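In praise of the slow train

August 17, 2022

I have just come back from a long trip by stopping train, the sort that calls at every platform on the line whether anyone is waiting or not, and I want to make the case for it while my legs are still a bit stiff.

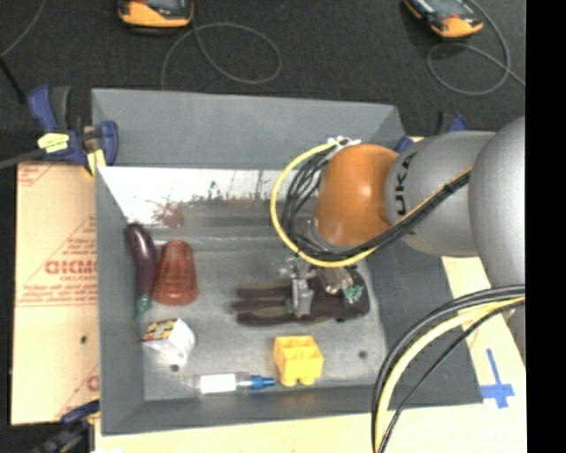

The fast service to Costari takes 2 hours and costs a good deal more. The slow one takes most of the day. I took the slow one in April by mistake, having read the wrong column of the timetable, and I was so cross for the first half hour that I barely looked up. Then we stopped at a place called Gentile, where the platform is shorter than the train and you have to be in the front carriage to get off, and a woman passed a tray of seedlings up through the door to a man who was clearly expecting them. They talked about slugs until the whistle went. I put my phone away after that and I've been going back ever since.

What I love most is the backs of things. Roads show you the front of a town, the part that has been painted. Railways go round behind, past the washing and the sheds and the allotments, and past that one garden every town seems to have where somebody has built something enormous out of old doors. You see people hanging out of kitchen windows to shout at the dog. You see trampolines, so many trampolines! On a fast train all of this is a smear of green and brick. At the pace of the stopping service you can read the names on the sheds.

And then there is the company. People on express trains sit as if they were in a waiting room, and I do it too, elbows in, bag on knees. On the slow train the passengers change every ten minutes, so the carriage is always being refreshed. Schoolchildren get on in a great noisy lump and get off again two stops later. Someone comes aboard with a bicycle and a cake. I have been given half a pork pie, a very firm opinion on runner beans, and directions to a waterfall that I still haven't managed to find (left at the chapel, apparently, but there are two chapels).

I know the objections. A friend who travels for work told me that only a person with nothing to do could enjoy a train like that, and there is something in it. If you have a job at the far end and children to collect afterwards, a slow train is a misery, and the people who live along the line would quite like a quicker one, thank you. I don't want anybody's journey made longer for the sake of my window. I'd happily see more fast trains. My worry is that the two are treated as rivals, so that whenever the timetable is tight it is the little stops that go.

Ondasov is the one I think about. It had 3 trains a day each way when I first went through, and now it has one in the morning and one at teatime. It's a lovely station, with a bench under a lime tree and a clock that is right. The village has 1262 people in it according to the sign on the road, and a fair few of them can't drive or would rather not. For them the stopping train is how you get to the dentist. It is how you visit your sister. I can be as dreamy as I like about sheds and seedlings, but the train was put there for them, and it ought to stay for them.

So here is what I'd suggest, if you have a free day and can bear it. Pick a line you have only ever taken at speed. Take the slowest train on it, sit on the side away from the sun, and bring more food than you think you'll need, partly to share. Get off somewhere you have never heard of. I did this at Flunuvo, purely for the name, and found a river you can paddle in right behind the station, and a bakery that shuts at noon, so go early. The cheese rolls had gone by the time I got there. I had a bun with caraway in it and sat on the wall with my shoes off until the next train came, and when it did I nearly let it go and waited for the one after.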